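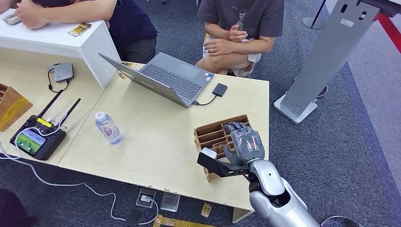 Card sorting, evening session. Laptop in the middle, hand in the organizer.

Posting this as a thread because Ewan Forsyth says my updates are too long and I'd like to annoy him in installments.

For anyone new: Brerar is our shared-workshop robot. Two arms, one humanoid hand that mostly behaves, and a job I gave it in January. Take a card out of a slot. Put the card in a different slot. I thought this would take a weekend.

The cards are thin and the slots are only a little less thin. A person does it without looking. Brerar does it with a wrist bracket, a calibration file and 2,954 lines of my code, of which I would defend maybe half in public.

Current problem is the approach. The fingers curl down over the slots just fine. Then they have to close on one card and leave its neighbors alone, and Brerar has never met a neighbor it didn't want to bring along.

Emanuel Avram looked at my grip settings and asked if I was trying to pick up a card or a brick. I had the closing force at 85. It's now 2. There was a period in between where I tried other numbers and we don't discuss it.

Yes, there's a card on the carpet. Yes, there's another on top of the white cabinet. Inventory control is a phase two item.

Someone asked why wooden organizers and not something printed. Because Samarakoon was clearing out a stockroom and they were free. If I'd printed them I would have made the slots wider and learned nothing. I'd also be finished by now, which I try not to think about.

The handheld controller stays within reach on the side table. I trust my code the way I trust a dog next to a sandwich.

Cable situation: known. The power outlet is in the floor, so everything crosses the carpet to get to it. Bokdale (the workshop, not the guy) has a rule about taping cables down. I have read the rule.

Logging goes to the little external drive next to the laptop. I moved it off the internal disk after run 287, when the laptop filled up and froze with the hand half closed. Ewan had to talk me out of naming that grasp.

Next up: new fingertip pads from Ikmont, grippier and a bit narrower. If they help I'll post numbers. If they don't I'll post about the cabinet, it's very glossy.

Replies are open. If your advice is "use suction," Emanuel got there first and he's been unbearable.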